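This website uses cookies to improve your reading experience. By continuing you accept our cookie policy. Manage preferences | Accept

A house style for kitchen tasks, and why we're so pleased with it

April 2, 2022
By the Wekell newsletter desk

The task-writing rules are done! Version 2 went out to every group on the Stindumance project this week, and it fits on eight pages, down from a draft that had swollen to the size of a phone book. If you write tasks for the simulated kitchens, run them, or read the results, please set aside a half hour with it. We think you'll enjoy it more than you expect to enjoy a rules document.

For anyone who joined recently, a bit of history. Stindumance started with each site writing its own kitchen tasks in its own way. Flendimberg liked long, chatty instructions. Adebisi liked short ones ("clear the counter") and left the rest to the scorer. When we put the two sets side by side last July, we had 102 tasks and almost no way to compare them. One site counted a run as good if the object ended up in the dish. The other wanted the arms back at rest as well. Both were sensible choices, and together they made a mess of our tables.

So the first rule in the new document is the one we argued over longest: every task states its end condition in words a stranger could check. "Put the red fruit in the dish" now comes with a line saying the fruit must be inside the dish, let go by the gripper, and still for 2 seconds. If the task doesn't care where the arms end up, it says so. That one extra line has already settled more disputes than all our meetings did (and we had a lot of meetings).

The second rule covers names. Call an object by what a person walking into the kitchen would call it, and if two people would call it different things, add a color or a place. Counters in these rooms can have a fruit, a dish, a small appliance or two and something blue near the edge all at once, so "the small one" is out. So is "the thing by the window." We had both in the old set, which makes for funny reading now.

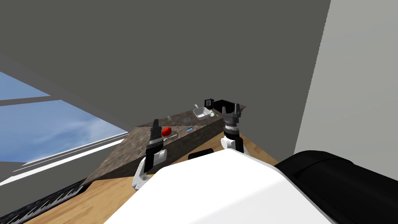

The third rule is about what stays fixed between runs. Lighting, counter position and robot start pose get written into the task sheet, and any change means a new version number. It sounds fussy, and a few of us grumbled. Then the Flendimberg group reran an old batch with the counter moved over by the width of a hand and got scores that looked like a different robot's. After that the grumbling stopped and the rule got a paragraph of its own.

Clear and low-contrast objects get special treatment, and this is the part I'm most excited about. Glass on a speckled stone top is hard for a camera and hard for a human reviewer too. The rules now ask for such objects to be tagged in the sheet, whether they're part of the task or just sitting nearby. Reviewers who can't tell if a clear object was knocked are told to mark the run "unsure" and move on. We used to force a yes or no, and the old results are full of guesses. With the tag we can pull those runs out and look at them properly.

Two-arm tasks have a page to themselves. Say which arm is expected to do the work, or say that either may. Left and right always mean the robot's own left and right. An idle arm may hover over the counter but it may not touch anything, and a touch is logged even when nothing moves.

There's also a section on bad runs. Keep them! Every failed run stays in the set with a short note in plain words: "missed the fruit," "dropped at the rim," "closed too early." Please don't write "other." Adebisi went back and relabeled 300 old failures using the new notes, and the patterns that came out were so useful that we're planning a longer item on them for a later issue.

A few things we haven't settled. We don't have a good rule for liquids, and soft items such as sponges and packets still get scored differently depending on who's watching. Time limits are also up in the air; Flendimberg wants them set per task and Adebisi wants one for everything. If you have a view, send it to the newsletter desk with a task sheet attached so we can see what you mean.

The old task sheets stay readable until July. After that, only sheets in the new format will be accepted for shared runs, so start converting the ones you care about most.

14 shares | 8 comments

Get the Wekell newsletter in your inbox. Subscribe | Unsubscribe at any time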